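Lumel library opens 2 new study floors in September

The public library of Lumel will open two more floors to readers in September. The work took longer than planned, but the building on Huleo Street is now almost ready, the town said in a short notice.

The new floors add 176 seats. Most of them are in the quiet area, and the rest are in rooms where small groups may talk. Readers can reserve a seat at the front desk or come without reservation.

Tables chosen after a survey

Last spring the library asked its members what they want from a study place. It received 1,249 answers. Many people wrote that the old tables were too dark and too narrow for a book and a laptop together. The new tables come from the furniture maker Sayegh, and they have a light color. 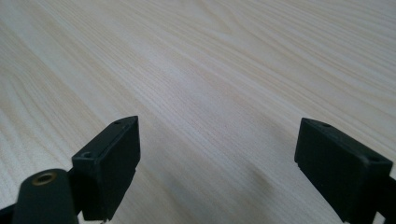

Longer hours for students

During the exam period the study floors will stay open until 10 p.m. In the other months they will close at 8 p.m., the same as the rest of the building. The children's section keeps its present hours.

Members also asked for more order with cables and personal things. Bags can be left in the lockers near the stairs, free of charge for up to 6 hours. Some table tops have a round hole at the back for cables.
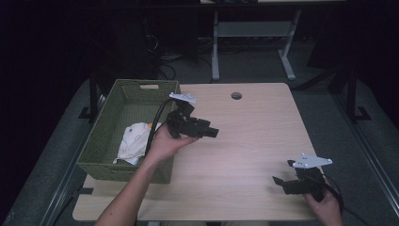

How to get there

Bus line 2 stops in front of the main entrance. The parking at Lurnovus Square stays closed until the street work is finished, so the library advises visitors to come by bus or on foot.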